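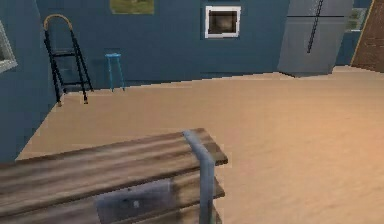
Pisden sim: arm keeps going through the bench post

kornora_fan
Loving this room so far! One snag – on run 192 the arm swung straight through the metal post on the plank bench and never logged a contact. On the real one that's a bent wrist.

Kha Khổng
Ooh, I had this in March! Collision shape missing on the post. Box it in and rerun.

meireles50
Don't agree. I'd look at the time step first, fast swings skip thin things.

kornora_fan
Halved the step, did 100 more runs. Still goes through, even at a crawl.

Kha Khổng
Shape it is, then! Check the ladder legs too.

meireles50
Fair enough. I'd still keep the smaller step, mind.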